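Can a Machine Tidy a Bedroom Yet? Packing and Sorting Small Items

Term project report, second draft, Tue 9 April

1. Question

Our project asks whether machines can do ordinary household chores yet. We started with a long list and cut it to one: clearing small belongings off a bed and into cardboard boxes. It is a dull job that most people do without thinking, and it mixes hard containers with soft cloth.

2. Why this chore

Vacuuming a floor is mostly solved. The floor is flat and the machine can bump into things. A bed is different. The blanket folds, boxes tip when one side sinks, and the items have nothing in common with each other. A jar of cotton swabs needs a firm grip on a smooth round wall.

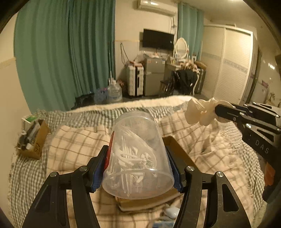 We read product sheets for two home arms, the Skarkex and the Baltum, and both list rigid objects only. Neither one says anything about laundry. We wrote to Baltum in March and were told that cloth handling is planned for a later version.

3. Method

We wrote out the chore as 17 steps and scored each one as ready, partly ready or not ready. A step was ready if a machine on sale could do it in a room it had not been set up for. We used the product sheets, the demo clips on the makers' sites and one visit to the Farooqui showroom, where we watched a Baltum arm for 40 minutes.

4. Results

Nine steps came out as ready. These were mostly picking up hard items and placing them in an open box. The rest were partly ready or not ready, and nearly all of them involved cloth, packets or a box that was already half full.

Cloth was the worst. A crumpled piece has no fixed shape, so the machine has to decide where to pinch it, and then the part that hangs down catches on the box flaps. 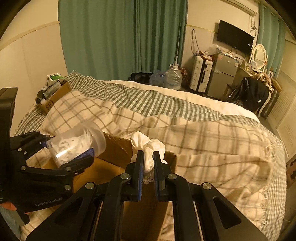
Speed was the second problem. The arm at the showroom took 50 seconds to move one cup from a tray to a shelf. A person packing a box would be done with several things by then. The staff said it could go faster but they keep it slow around visitors – fair enough, but we could only score what we saw.

The last problem is deciding what goes where. A roll of tape, a small carton and a soft packet can all share a box, but a person puts the heavy thing down first and fills the gaps after.

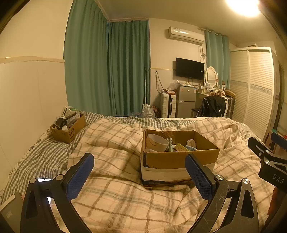
Drarard sells planning software that claims to handle packing order. The trial version only accepts box shapes, so we could not test it on mixed items. We marked that step as not ready and put a note in the appendix.

5. Limits of this report

We scored from clips for most steps, and makers do not post their failures. Two of us scored separately and we disagreed on the packets. We kept the lower score each time.

6. What we would do next

We want to repeat the scoring with a kitchen drawer, where the surface is hard and the items are mostly rigid. If the ready steps go up a lot, the bed and the cloth are the main trouble. We would also ask Skarkex for a loan unit, which we should have done at the start of term.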